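Part 4: Getting the projector up and the picture straight

By now you should have the Wadska out of its box, the lens cap in a safe place (mine lives in the kitchen drawer with the batteries) and the screen hanging. If the screen isn't up yet, go back to Part 3, or just use a bare white wall for tonight and fix it later. I did that for a whole winter and we watched plenty of movies.

Before you start you'll need a tape measure, a small level, masking tape, a Phillips screwdriver and the HDMI cable. The cable in my box was too short for anything but a coffee table, so I bought a longer one at the hardware store in Clumdale.

1. Measure your screen corner to corner. Mine is the Lurnusley pull-down, and it comes out at 122 inches. Write the number down, you'll want it again when you get to the menus.

2. Look up your screen size in the throw table on the inside of the back cover. It gives you a nearest and a farthest distance. Put a strip of masking tape on the ceiling at each one. Anywhere between those two strips will do.

3. Sit down where you plan to watch. Really sit, lean back, put your feet up if that's what you do! Your eyes should land in the lower third of the screen. If you're craning your neck, drop the screen a few inches now, before anything is screwed in.

Note: I like the main seat against the back wall. You lose a little bass punch up front, but nobody has to walk behind you and the projector can hang over your head where the fan noise bothers you less. If your room is really deep, pull the seat forward and run the cable under a rug.

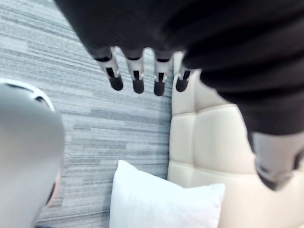
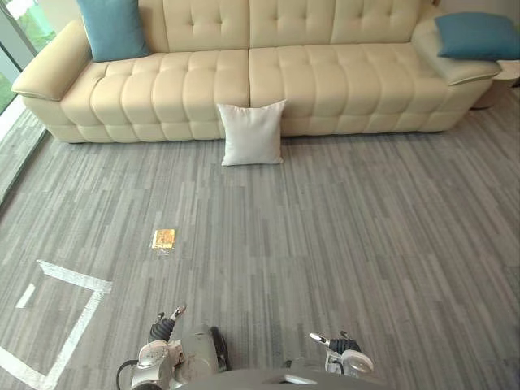
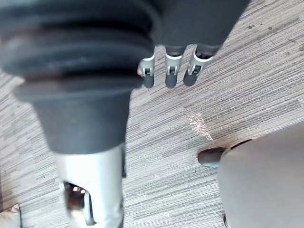
Middle picture: cream tufted sofa along the back wall, cushions on.

4. Find a joist for the ceiling plate. Knock, use a stud finder, whatever works for you. Drill the pilot holes, then drive all four screws most of the way in and tighten them in a cross pattern.

CAUTION: Drywall anchors alone are not enough. The projector isn't that heavy, but it's hanging over people's heads. If there's no joist where you want one, screw a board across two joists and mount the plate to that.

5. Click the projector into the plate and clip on the safety wire. It's fiddly. Get someone to hold the projector while you do the clip, or stack up some pillows underneath so you feel better about it.

6. Plug it in and press the power button once. The light blinks orange, then goes solid blue. Give it a minute to warm up before you judge the picture.

7. The menu will be upside down. Go to Install, then Position, and pick Ceiling Front. It asks for a code, which is 2548 out of the factory. You can change it later under Lock, and if you have kids who like menus, I would.

8. Now put up the test grid (hold the Menu button until it shows). Set your level on top of the projector and turn the little thumb wheels until the grid lines run parallel to the screen edge. Take your time with this one.

9. Zoom until the grid fills the screen, then focus. I walk right up to the screen and get a second person to turn the focus ring while I shout at them.

Note: Leave keystone correction at zero if you can. It squares up the picture by throwing away part of it, and small text gets mushy. A better-aimed projector beats it every time. If you're stuck with an off-center joist, use a few clicks and don't worry about it.

10. Connect the sound. I run a Verbeke soundbar on the low shelf under the screen, hooked to the audio-out jack. If voices come a beat after the lips move, open Sound, then Delay, and nudge it down a step at a time. Mine ended up at 4 and I haven't touched it again.

11. Pick a picture mode. Cinema is the one to use after dark. Bright is fine for a ball game at four in the afternoon with the curtains half open, but it turns faces a bit green and the fan gets louder.

CAUTION: Don't look into the lens with the lamp on, and don't block the vents on the left side. If the temperature light comes on, switch off at the button, let the fan stop by itself, and only then pull the plug.

If the picture drifts

Mine sagged a little over the first few weeks, mostly on the right. Put the grid back up, check the four ceiling screws and redo step 8. Check it again when the heat goes on for the winter — old ceilings move more than you'd think.

The filter is covered in Part 5, along with error code 420, which nearly always means the filter door isn't shut all the way.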